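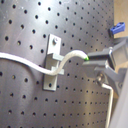
Cable bench opens at Trovgate workshop

The Trovgate workshop has a new bench for learning how to lay thin cables, and members may use it from Fri 27 September. It stands in the Yokoyama room, on the ground floor, where the old drill press was before. The first introduction was given this week by Selamawit Wolde, who is responsible for electronics and optics at the workshop.

The bench is built on a dark grey metal plate with a regular grid of small round holes. Brackets are bolted to the plate, and the cable is led from one to the next. The most simple bracket is a light grey upright piece with two short prongs, and the cable lies in the gap between them. The white cable has a small bright green tip, so that the end is easy to find against the dark metal.

According to Ms Wolde, the members have asked for such a place for almost two years. Until now, people who wanted to practise had to do it on their own projects, and a bent fibre or a broken connector was an expensive lesson. "Many of our members solder very well, but they have never thought about how a cable should lie," she said. "They pull it straight and tight, and then they are surprised when it does not work."

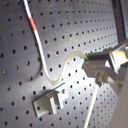
The main subject of the introduction was the bend. A thin cable should go in wide and calm curves, and it should have a little extra length before each fixed point. Ms Wolde asked the participants to lay the same path again and again, first slowly and then at the speed of normal work. She also asked them to hold the cable close to its end, and to let the rest of it follow on the plate by itself.

The participants were from different fields. Some of them repair musical equipment, others build small sensors for greenhouses, and one couple came because they want to put better light into their model railway. It was agreed by most of them that the last few centimetres are the hard part. When the end has to go into a narrow place, the cable likes to turn in the fingers, and the curve which was laid so nicely behind it moves too.

The holes in the plate make it possible to change the path. A bracket can be unscrewed and put a few rows further, and then the exercise is a new one. Members are asked to put the screws back in the tin after use and to write in the book if one is missing.
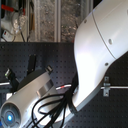 The brackets and the other small metal parts were paid for by Madora, a local firm which makes fittings for display cases. The workshop has paid for the cables from its own budget. A second set of cables is ordered but has not arrived yet, and for this reason the bench can be booked by only two persons at the same time. One booking is for two hours.

Beginners must take the introduction before they book alone. The next one has 11 places, and at the time of writing there were still free ones. Members who have already worked with fibre can ask Ms Wolde for a short test instead. It is free of charge, and it can be done on any open evening. 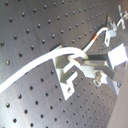

Reading time: 3 minutes

A longer course with the name Rokance is planned to begin in January. It will treat the marking of cables, for example with coloured bands, the choice of angle brackets, and the drawing of a cable plan before any screw is tightened. At the end every participant shall lay a complete path from their own drawing.

The Yokoyama room is open in the evening until 11. Bookings for the bench are made on the list beside the door or at the front desk. Food and drinks must stay outside the room, also during the introductions.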